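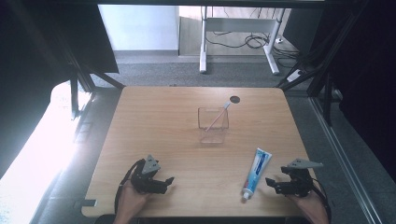

附图 桌面布置:透明容器、粉色柄牙刷、牙膏

Evomon 公寓项目 洗漱用品与桌面布置专题会 会议纪要

会议时间:周一 14:00
会议地点:Gellari 二层样品室
参加单位:Gellari(配套用品)、Muvow(家具)、Grasso(容器及包装)、Evomon 项目运营部
记录整理:Gellari 配套用品组
分发范围:参加单位各一份,采购部、仓储部抄送

一、上次会议遗留事项

1. 桌面圆角。上次会议要求 Muvow 统一桌角做法,四角均按圆角处理。Muvow 提交了修改后的加工图,会议确认通过,本项关闭。

2. 桌面色号。维持浅色木纹,纹理沿桌面横向。Evomon 提出走廊侧房间自然光不足,浅色在该处偏黄。会议认为属于灯具色温问题,转照明专题处理,桌面色号不再调整,本项关闭。

3. 过线孔孔圈。孔圈维持深色。Muvow 曾提出改为与桌面同色,因同色件需要单独开模,供货周期不能满足首批安装要求,撤回该提议。本项关闭。

4. 容器留样。Grasso 应在上次会后补交留样一组,至会议召开时已到样品室,但缺少清洗说明。转入本次第三项议题。

二、桌面物品摆放基准

1. 摆放范围。本次只讨论牙刷、牙膏和牙刷容器。毛巾、水杯、梳子、香皂不在讨论范围内,其位置另见配套用品清单,清单修订前按旧版执行。

2. 容器位置。会议以附图中的位置作为讨论基础:透明容器放在桌面后部、接近中线处,过线孔在容器右上方,靠近桌面后缘。Muvow 询问容器与过线孔之间是否应规定最小净距。会议意见如下:

(1)容器任何部分不得压住孔圈,也不得遮挡孔口。
(2)净距数值由 Muvow 按孔圈外缘计算后写入摆放图,图中以孔圈外缘为基准,不以孔中心为基准。
(3)房间内插头从孔中穿过时,应能在不移动容器的情况下完成。

Evomon 运营部要求容器再向左移,使孔周围留出放充电头的位置。Gellari 不同意,认为继续左移后容器偏离中线,客房人员复位时缺少参照。双方未达成一致,暂按现有位置执行,样板间使用一段时间后由运营部提交书面意见。

3. 牙刷放置方式。牙刷斜靠于容器内,刷柄自左下向右上,刷头向上并露出容器口沿。附图中的粉色柄牙刷即按此方向放置。会议讨论了以下几点:

(1)刷头应全部高出口沿。刷毛与口沿接触的,视为不合格,须调整。
(2)刷毛朝向不作统一规定。
(3)刷柄倾斜方向统一为向右。左撇子住客入住后自行调整的,客房人员在续住期间不予复位,退房后恢复。
(4)牙刷放入后容器不得翻倒。判定时以手指轻推刷头一次,容器底部离开桌面后应能自行落回。

4. 牙膏放置方式。关于牙膏平放还是入容器,会议用时较长。

Grasso 主张牙膏与牙刷同放一只容器,理由是台面占用少,擦拭时只需移动一件物品。Gellari 指出牙膏入容器后,刷柄被挤向一侧,倾斜方向难以保证,且软管底部压边易刮擦容器内壁。Evomon 运营部倾向平放,同时担心软管放得过于靠前,住客取用其他物品时碰落。

会议决定首批采用平放,要求如下:

(1)牙膏放在桌面右侧前部,斜向摆放,翻盖一端朝向桌面前缘,压边一端朝右上方。
(2)印字面朝上。
(3)翻盖应处于扣合状态。
(4)软管任何部分不得伸出桌面前缘。至前缘的距离由 Muvow 在摆放图中标注。
(5)牙膏与容器不接触。

牙膏入容器方案保留,作为小桌面房型的备选,由 Grasso 另行提供加宽容器的草图。

三、容器

1. 外形。维持近似矩形、上部敞口的小型透明容器,不加盖。Gellari 提出加盖可减少落灰,运营部反馈加盖后潮气不易散出,清洁件数增加,会议不采纳加盖。

2. 材质。塑料与玻璃两种方案仍并行。Grasso 介绍了两种材料的交货条件:塑料件可随首批用品同车交付,玻璃件须单独装箱,并增加隔板。会议对两种材料的意见:

(1)塑料件:透明度满足要求。需补充反复擦拭后的表面状态记录,擦拭用布以运营部现用布为准,不得改用样品室的超细布。
(2)玻璃件:自重大,放入牙刷后较稳。需明确破损后的补件流程和桌面、地毯上碎片的清理办法。房间地面为灰色地毯,透明碎片不易发现,运营部对此持保留意见。

材质不在本次会议上决定。Grasso 提交补充资料后由 Gellari 汇总,下次会议表决。

3. 口沿。要求口沿倒圆,不得有合模毛边。抽检时以棉纱沿口沿绕行一周,出现勾丝即判该件不合格。

4. 底部。容器底部是否粘贴防滑垫,会议有两种意见。Muvow 反对粘贴,原因是胶层在木纹桌面上可能留下印迹。Grasso 建议采用不带胶的嵌入式垫圈,报价另附。会议要求 Muvow 与 Grasso 各取一块桌面试片做静置比较,试片用首批同批次板材,结果由双方共同签字。

5. 清洗说明。Grasso 补交,内容应包括允许水温、可用清洁剂种类、是否可入洗碗机。说明印在外箱侧面,并随首批附纸质版。说明中不使用“高级材质”“健康环保”等宣传用语。

四、牙刷与牙膏

1. 数量。首批订购牙刷2000支、牙膏2000支,一一配对,按房型分箱。采购部询问是否需要在订购量外增加备件,Gellari 答复备件不计入首批,损耗按实际发生在第二批中补足。

2. 牙刷颜色。样品中有粉色刷柄,刷毛为白色。运营部要求双人房内两支牙刷能够区分,即同一房间不得出现两支同色刷柄。会议同意,并要求:

(1)分箱时不同颜色分层放置,层间用纸板隔开,箱外标明各层颜色。
(2)单人房颜色不限,不接受住客指定。
(3)第二种颜色由 Gellari 在现有色卡内选择,不新开颜色。

3. 牙膏外观。样品软管以白色为底,印有蓝色图文,靠近压边一端有红色部分,翻盖为白色。会议对外观无修改要求。Evomon 曾考虑在软管上加印项目名称,因加印需重新核对标签内容,首批不加印,项目名称只出现在外箱标签上。

4. 牙膏规格。旅行装与常规装的选择,会议确定采用常规装。短住房型若改用旅行装,摆放图须重新绘制,不得沿用常规装的放置尺寸。

5. 到货检查。由仓储部执行,检查项目如下:

外箱有无受潮、塌角;
软管有无渗漏,压边是否平直;
翻盖开合是否顺畅,扣合后倒置有无膏体渗出;
牙刷独立包装是否完整;
刷毛有无倒伏;
箱内颜色分层与外箱标注是否一致。

每批抽取5箱,开箱全检。其中任何一箱出现渗漏的,该箱停止发放,同批其余各箱逐箱检查,费用由供货方承担。仅有外箱塌角而内装完好的,换箱后可以入库,不作退货处理。

五、桌面表面与清洁

1. 牙膏残留。Muvow 说明,桌面涂层可耐一般清水擦拭,膏体干结后不得用刮刀清除。客房人员应先用湿布覆盖,软化后顺木纹方向擦拭,再以干布收水。会议同意将此写入清洁卡。

2. 容器底部水迹。运营部在样板间发现过环状水迹,位置与容器底部轮廓一致。Muvow 检查后认为水迹停留在涂层表面,未进入木纹,可以擦除。要求每次清洁时将容器拿起,擦干容器底部和桌面后放回原位,不得绕着容器擦。

3. 过线孔。孔圈内侧易积灰,清洁频次定为每周一次,使用干毛刷。禁止向孔内喷洒清洁剂。孔圈松动的,报 Muvow 更换,客房人员不得自行打胶。

4. 木纹方向。桌面横向木纹在逆光下可见擦拭痕迹,靠窗房间尤为明显。验收时应从窗侧和门侧各看一次,仅窗侧可见的轻微擦痕不作返工依据。运营部对“轻微”的界定有异议,要求附对照样板。Muvow 同意提供,样板一式两块,一块存样品室,一块存项目现场。

5. 清洁剂。沿用现有中性清洁剂。含研磨颗粒的产品不得用于桌面及容器。牙膏不得作为去污用品使用,此条应运营部要求列入清洁卡。

六、摆放图与客房复位

1. 摆放图由 Muvow 绘制,Gellari 校核物品外形,Evomon 会签。图上只标容器、牙刷、牙膏、过线孔和桌面轮廓,不画其他用品。

2. 图纸比例不作限制,但俯视图中须标明桌面前缘和后缘,文字方向以人站在桌前为准。

3. 客房复位顺序为:擦桌面,放容器,放牙刷,放牙膏。完成后退后一步目视检查。Gellari 原拟的复位卡共列6步,会议认为其中两步可以合并,由 Gellari 修改后重发。

4. 复位用时。运营部在样板间试做,单桌用时较原方案略有增加,主要消耗在牙刷倾斜方向的调整上。会议未就用时设定指标。

5. 住客在住期间,私人洗漱用品与配套用品混放的,客房人员只擦拭空出的桌面,不移动私人用品,不将私人牙刷放入配套容器。

七、待办事项

Muvow:完成摆放图,标注容器至孔圈外缘净距、牙膏至桌面前缘距离;提供擦痕对照样板两块;准备试片。
Grasso:补交清洗说明;提交塑料件擦拭记录及玻璃件补件流程;提供加宽容器草图和嵌入式垫圈报价。
Gellari:确定第二种刷柄颜色;修改复位卡;汇总容器材质资料,提前发至各单位。
Evomon 运营部:提交现用擦布样品;记录样板间容器位置的使用意见;修订清洁卡初稿。
仓储部:按第四项第5条编制到货检查表,表中渗漏与外箱破损分栏填写。

以上事项除样板间使用意见外,均应在下次会议前完成。不能按时完成的,由责任单位书面说明,不接受口头延期。

八、未决问题

1. 容器材质。
2. 容器是否继续左移。
3. 容器底部是否加垫圈。
4. 小桌面房型是否采用牙膏入容器方案。
5. 玻璃件破损后由哪一方承担补件费用。Grasso 与 Evomon 的合同附件表述不一致,由双方商务人员核对后回复。

九、下次会议

定于十二月召开,具体时间由 Gellari 通知,地点仍为样品室。各单位携带的样品须贴标签,注明送样单位和版本,未贴标签的样品不参加评审。

会议于 16:20 结束。对纪要内容有异议的,请在收到后以书面形式返回 Gellari 配套用品组。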